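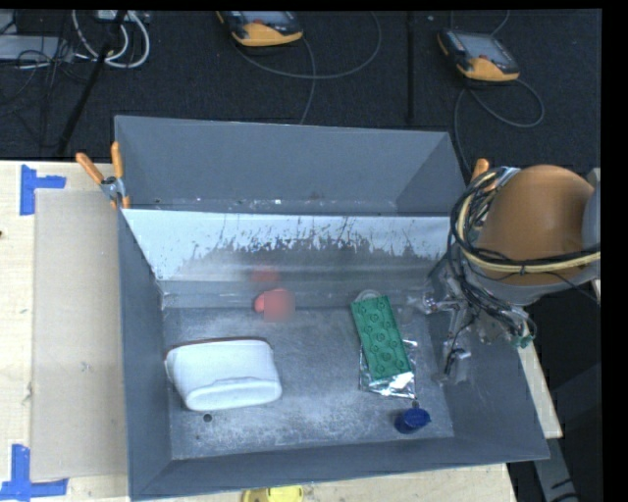

Posted by Obadia Rugemalira in Workshop Notebook, June

Morning, 7:40. Back on the Kulberg wagon, the one that came in as a part exchange and still won't go on the forecourt until I'm happy with it. Road test first, up to Lulow and back while it was cold. Pulls fine, brakes straight, but there's a hum from the left rear that comes in above 40 and goes quieter when you lean it into a left-hander. Wheel bearing, I'd bet my lunch on it. Didn't hear a thing with the radio on (which I suppose is how the last owner lived with it!).

Up on the lift. Left rear has play at 12 and 6, not much, but you can feel it. Right side is tight. Front tires are good, rears are down to 2 mm on the inside shoulder and I don't love that, so they're going on the list too. Idle was hunting a bit so I pulled the air filter while I was there and half a hedge fell out of it. New filter in, idle sits at 1000 cold now and settles nicely once it warms up.

Battery tested at 78 percent health. I'd sell it like that, but if anyone disagrees, shout before it goes in for photos.

Rang Kubo for the bearing. They only had the hub assembly, no bare bearing, and it's dearer but it saves me fighting with the press, so I said yes. Should be on the afternoon van. Bollovora can do the two tires, same make as the fronts, and they'll check the alignment while it's there. That inside wear came from somewhere and I want to see the rear toe numbers before we put fresh rubber on it.

After lunch. Hub arrived, right part, miracle. Old one came off with ten minutes of swearing and a lot of penetrating oil. ABS sensor was stuck in there like it had been welded, so I went slow and it came out in one piece. Cleaned the face up, new bolts, torqued. Spun it by hand and it's silent. Haven't had it back on the road yet.

Still to do: rear wiper blade, tailgate strut on the right (drops on your head, ask me how I know), second key needs a battery. Service book has a gap in it, so can whoever's in the office try the previous garage again?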